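4.2 Size of gift and length of support

Of the 772 donors in the Zedura register, 400 answered the second survey. Giving was concentrated in a small group, as Rastogi and Danladi found in their earlier study of parish funds. Donors whose first gift was above 2000 dollars were more likely to attach conditions to it, most often a limit on use for salaries or rent. Smaller donors seldom did so, and they renewed at a steadier rate over the two years covered.

Grantee organizations reported that conditions on use delayed spending more than late payment did. Obi and Wike describe a similar pattern among school charities, although their sample excluded family foundations. We therefore treat restricted and unrestricted gifts separately in Section 5. Gifts in kind, such as bags, clothing and books, were left out of the totals.

Figure 2. A tan canvas tote bag on a white tabletop, two robot arms at its zippered top.
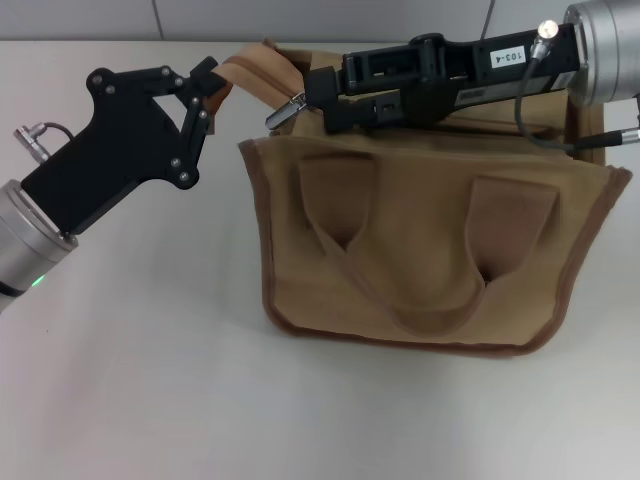 Why are restricted and unrestricted gifts treated separately?
Grantees reported that conditions on use slowed their spending, so combining the two kinds would hide that delay.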